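5.3 Setting up the arm for powder transfer

Read this section before the first run and again after any change of glassware. The supplier's quick-start sheet says the arm can be ready for dosing "in minutes". We have set up three of these cells at Brullham and have yet to see it. Allow a full morning, and do not believe the ready light on its own. It tells you that the arm has power and no stored fault. It tells you nothing about where the funnel is.

Before you start

Have the Skusik gripper key, a clean plastic funnel, an empty round-bottom flask and a cork ring to hand. Leave the powder in the cupboard until step 9.

1. Clear the table and lay the cloth flat. A fold under the cork ring will tilt the flask enough to spoil the taught position.

2. Set the cork ring on the cloth and press the flask into it by hand. Turn the flask once. If it rocks, change the ring.

3. Put the tube rack behind the ring, on the side away from the arm's base. The Jovby software has a "rack avoidance" option. Leave it on by all means, but set the rack position as if it did not exist.

4. Check the cable run from the wrist to the upper housing. There must be enough slack for the wrist to turn fully both ways, and no loop low enough to catch the rack. Straps should hold the bundles firmly without pinching them.

CAUTION: The automatic cable check looks only for a broken signal. It will pass a cable that is about to be pulled out.

5. With the arm in hand-guiding mode, open the gripper and offer up the funnel, wide end upwards. Close at the lowest force setting and go up one step at a time. The printed value of 5 is too high for thin plastic in our experience.

6. Guide the arm until the spout is inside the neck of the flask. Save this as the dosing point. 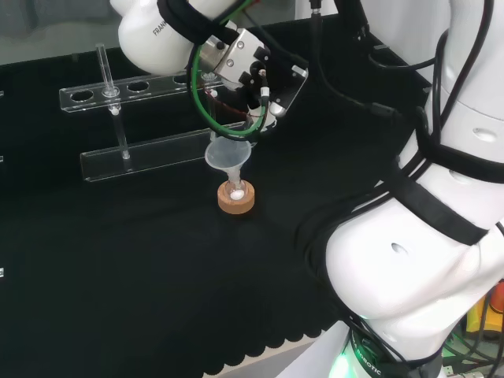
Kadlec Bench Automation Notes, workshop edition
Text: the Brullham cell maintenance desk
Revised 14/02/2022

7. Raise the arm clear of the glass, then send it back to the dosing point at the slowest speed. Keep a hand on the stop button. Repeat until you have 31 clean entries in a row. The software accepts 3, and we think that is far too few.

8. Look along the spout from the front and from one side. It should enter the neck without leaning on the glass. If the flask shifts in its ring as the arm comes down, go back to step 6 and teach the point again. Do not try to correct it with the offset page, where the signs on two of the axes appear to be swapped.

9. Fetch the powder and dose a small amount. Stop, raise the arm and look into the flask. Powder on the inside of the neck usually means that the spout is too high.

Note: Fault 799 ("grip uncertain") may come up with a frosted or see-through funnel. The supplier's advice is to restart the controller. This clears the message, but we have never found that it clears the cause. Wipe the finger pads, grip the funnel again and run step 7 from the beginning.

10. Write the grip force and the dosing point in the cell log by hand. The backup file is supposed to hold both. After the December update ours held neither.

Repeat steps 5 to 8 whenever the funnel is replaced, even with one from the same packet.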